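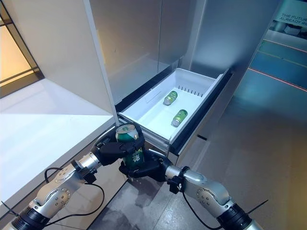
Last changed 1/23/25 by Benedita Teixeira

Filed under: Kitchen notebook > Syrups and cordials

Ginger syrup, fourth go. I started from the Kilgate batch again, as it was the one everybody went back to for a second spoonful, and I do like a recipe that gets people hovering near the pan! Same ginger as before, the knobbly sort from the market, scrubbed but with the skin left on (Danuta still disagrees with me there, and she may well be right). This time I grated half and sliced the rest, and put in 447 g of sugar, a bit less than the Kilgate.

I brought it up slowly to 63 degrees and kept it there while I did the lemons, which took far longer than I had allowed for, so please don't trust my timings on this one. Then off the heat, lid on, and left to sit. The smell was lovely, a bit like the inside of my aunt's cake tin.

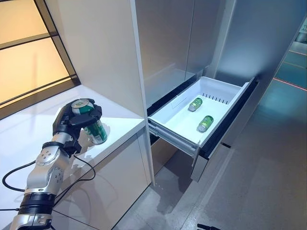

Matilde thinks the lemon should go in after straining and never before, on the grounds that the peel turns bitter if it sits in the warm syrup, and she would also like it written down that she said so in April. So it is written down. I tasted for bitterness this time and could find a little at the very back, mostly once it was watered down.

Straining was the dull part. The muslin clogged with the grated ginger and I had to stop and rinse it twice. I think next time I'll slice all of it and put up with a longer steep, even if it means leaving the pan overnight.
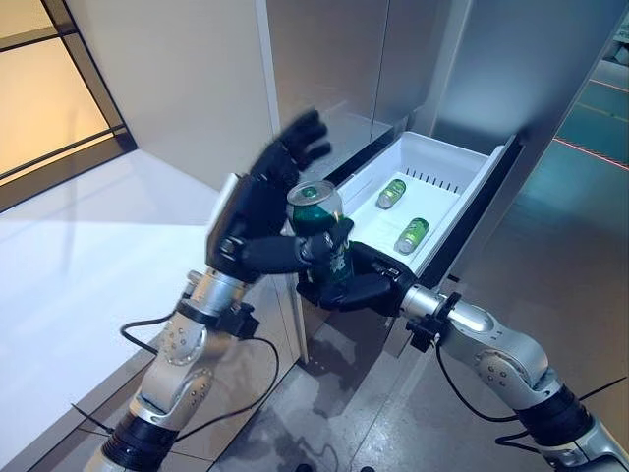 Green can, freezer drawer open.

Strained weight came to 1,334 g, enough to fill the tall bottles with a cupful over for tasting. I mixed the spare with cold water, then with fizzy, and much preferred the fizzy. It has a good slow heat that turns up after you've swallowed. Colour is cloudy straw, and there's a fine layer already settling at the bottom of the jug, which I don't mind in the least

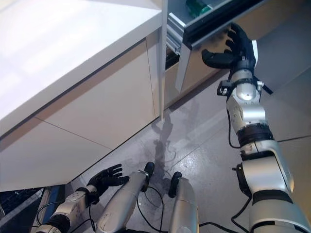
but which Revathi might, if these are to go out on the Dandier table, so I'll let one bottle stand and pour another through paper. Labels still to do. Raquel has the pen.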